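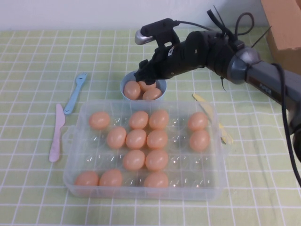
Noreen Bajwa on selling eggs at the end of a driveway

Quick one this week, typed up from notes and a phone recording with a lot of wind on it. Met Noreen Bajwa at her place outside Dreltside, a bit after seven in the morning. She was already on her second cup of tea. I was not awake.

She keeps 44 hens. Used to be 49. "Fox," she says, and doesn't want to go into it.

The stand is a cabinet by the mailbox with a cash tin screwed to the shelf. She's been running it for 10 years. Before that she did payroll for a trucking outfit over in Brenevon and hated, her words, every single Monday of it. The hens were meant to be a hobby. Then a neighbor asked for a dozen, then the neighbor's sister.

"I never decided anything," she says. "I just had too many eggs and a road."

Asked her about money. People always want to know about money. She got out a spiral notebook and found last year's number, $1,885, after feed but before the new fence. "So after the fence, nothing. Less than nothing. Don't print that." Then she laughed and said print it, fine.

Does anyone steal? Once in a while the tin comes up short. She used to sit at the kitchen window and watch, and it made her miserable, so she moved the chair. Most folks overpay. One man leaves a twenty every September and takes a single dozen. She's never spoken to him. Doesn't know his name, knows the truck.

Washing. This is where she got heated. She doesn't wash unless she has to, and people write her notes about it. "An egg comes with a coat on. You scrub the coat off, now you've got to keep it cold, now it's a whole thing." Dirty ones she keeps for the house. Clean nest boxes are the real job, she says, fresh straw every other day and you collect before lunch, no excuses.

Her sister in law Zubaida Satti came in about here with a bag of flour and sat down without taking her coat off. Zubaida does the baking that goes out on the stand on Saturday – buns mostly, a lemon cake when she feels like it. The two of them disagree about nearly everything. Price, for one.

"She's giving them away," Zubaida says.

"They're eggs," Noreen says.

"They're good eggs."

This went on for a while, I have four minutes of it on tape.

We walked out to see the birds after. Mostly brown layers, plus a rooster called Kong who is very small. There's a second rooster, Brutov, and he lives on the other side of the fence for reasons that were explained to me at lenght and that I did not write down. Kong went for my boot. Noreen moved him off with her foot like you'd move a rug.

What about winter? Slow. She doesn't put lights in the coop to keep them laying, she thinks they've earned the rest. Regulars know to expect less. A few complain anyway. She puts a card in the cabinet, NO EGGS TRY THURSDAY, and gets on with her reading. Detective novels, all of them.

Would she go bigger? A grocery in Brenevon did ask. She thought it over for one night and said no, too much paperwork and she'd have to buy a label printer. Zubaida thinks that was a mistake and said so, twice, from the other end of the yard.

I asked what she'd tell somebody who's just starting out. She was already walking back to the house by then so I only got part of it. "Start with six. Build the fence frist. And get a tin with a lid that sticks, the rain gets in otherwise."

Came home with two dozen and half a lemon cake. I paid for the eggs. Zubaida wouldn't take anything for the cake.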